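Cookies: this site uses cookies to remember your settings. Accept | Manage

Workshop notebook -- September, Garville density study

Began 09:40. Recounted dwellings in the northern blocks from the Etura survey sheets. Total 2,647, of which 1,113 are flats above shops. The old plan lists those as commercial floor space, so its density figure is too low.

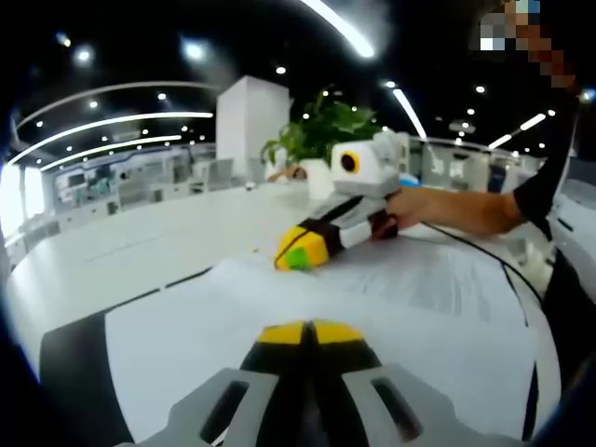 Kiprono Muli objects that the shop flats were let as storage for years and should stay out of the baseline. Agreed to run it both ways.

Second run excludes them. The bus corridor still falls short of the threshold at the Gralov end. 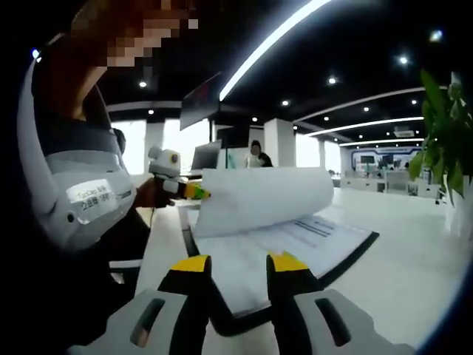 Parking ratios next. The 111 garages behind Demissie Row are on separate leases and can't be assumed available for infill. Marked as fixed for now.
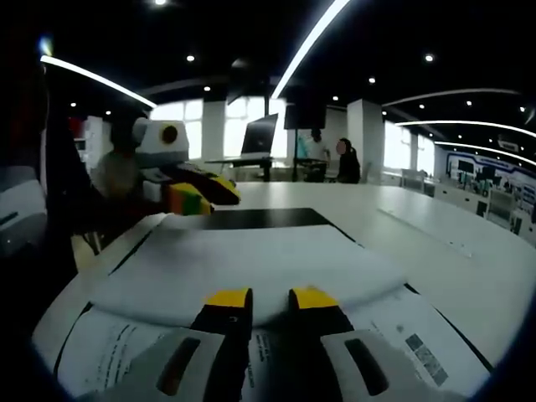 White cloth, folded, on the long table.

Walking distances redone from actual doors, not block centres. Adds up to 30 m on the east side -- enough to drop two blocks out of the school catchment.

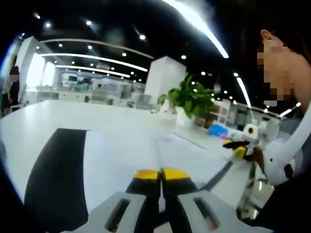
Underpass left open in this version. If it closes, the east side needs a new crossing and the distances change again. To do: lease dates, storage flats by floor.

Comments (2)

Check the underpass levels, the old drawings are wrong.

Which edition of the plan is this?

Recent entries
Gralov terminus: footfall
Demissie Row leases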